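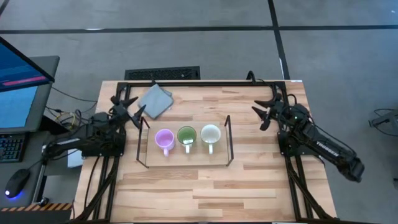
Wurkgate Shared Workshop > Projects > Two-Arm Table > FAQ

Search this site Enter keywords

Reading time: 5 min

Two-Arm Table: Frequently Asked Questions

Maintained by Nadine Akl and Kiros Bogale. Corrections go in the notebook on the shelf by the bench and are copied here when one of us gets to it.

What is the two-arm table?

A bench with a robot arm at each side, built by members of the workshop for tabletop handling work. The arms share one work area and can be run singly or as a pair. The current task set is called Bircombe and covers kitchen items: mugs, a tray, a folded cloth.

Why a wood top?

We had it. It is butcher block, it is heavy, and it takes a screw. An aluminum plate was priced and rejected. Wood moves a little with humidity, so the arm base positions are rechecked at the start of July and again when the heating comes on. The largest shift recorded so far was under a millimeter.

What is the outer structure made of?

Black aluminum extrusion, bolted at the corners. The rails define the limit of the cell. Nothing that an arm is expected to reach goes outside them, and software limits are set to stop short of them. If you loosen a rail to add a bracket, retighten it and rerun the limit check before powering the arms.

Which arms are they?

They are Trossen arms, bought used as a pair. Each carries a parallel gripper with two fingers. We have not modified the links. The finger pads are our own and are treated as consumables.

How are the two arms kept from hitting each other?

Three measures, in order of how much we trust them:

1. A shared zone in the middle of the table that only one arm may enter at a time, unless the task is flagged as two-handed.
2. A speed cap of 30 percent inside the shared zone.
3. A person at the stop switch.

The zone logic is in a program called Demissie, written by Selamawit Woldemariam. It checks planned positions for both arms before a move is released. It does not check cables. See the cable question below.

What is the tray for?

It gives the mugs a known area with a physical edge. The tray is clear acrylic with black posts at the corners. The posts are the useful part: clear walls are hard to pick out in a camera view, and the dark posts give the position of the corners. They are also the first thing a gripper will hit on a low approach, so approach height is set from the top of the posts plus 50 mm. Do not lower it to save time.

Why mugs of different colors?

The task calls for a mug by color, so the set has to be distinguishable. Pink, green and white separate well under the workshop lights. A gray mug was tried and dropped from the set after repeated confusion with the cloth.

Does handle direction matter?

Yes. The starting arrangement has all handles pointing to the same side of the tray. Grasping is by the rim, with one finger inside the cup, and a handle turned into the finger path will cause a failed grasp or a rotated mug. Random handle angles are a later stage of Bircombe and are not supported yet.

What is the cloth used for?

Folding and wiping trials. It starts folded, outside the tray. Exact angle is left to the operator — the program is supposed to cope with a tilted square, and placing it neatly every time hides errors.

How do I start a session?

1. Confirm that the stop switch is out and within reach.
2. Clear the table of anything not in the task list, including tools.
3. Power the left arm, wait for it to settle, then power the right arm.
4. Run the home routine on each arm separately.
5. Load the task and step through it once at low speed.
6. Log the start time.

Shutdown is the reverse. Support the forearm by hand when cutting power. The joints do not hold position without it.

How should the cables be routed?

With enough slack for the full range of the wrist, and no more. Cables on the links are tied at each joint on both sides, never across it. The run down the rail should be clear of the corner brackets. The present routing on the left arm works but is untidy and is on the list to be redone. Bezawit Gashaw has the ties and the sleeve.

An arm stops mid-move and will not resume. What now?

Read the message on the operator screen before touching anything. The usual cause is a joint load fault, set at 900 mA on the wrist for our tasks. Clear the obstruction, release the arm, home it, and restart the task from the beginning. Resuming from the middle is disabled on purpose. If the same fault appears twice in a session, stop and write it up.

How often are the finger pads replaced?

Every 9 sessions, or sooner if a mug slips. Spare sets are in the drawer marked Brandero, the name of the printed pad design. The current revision has a softer face and a deeper groove. Older pads fit but should not be mixed on one gripper.

Can I use the table for my own project?

Yes, after an induction with Kiros or Hiwot Tefera. It takes most of an evening. Bring your own objects, keep them under the weight limit posted at the desk, and save your settings under your own name. Liquids are not allowed inside the rails.

Can I run it alone?

One arm, yes, once you are signed off. Both arms require a second person in the room.

Are the design files available?

The rail cut list, pad models and bracket drawings are on the workshop drive in the Bircombe folder. Demissie is shared on request. Ask Selamawit, and state which arm firmware you are running.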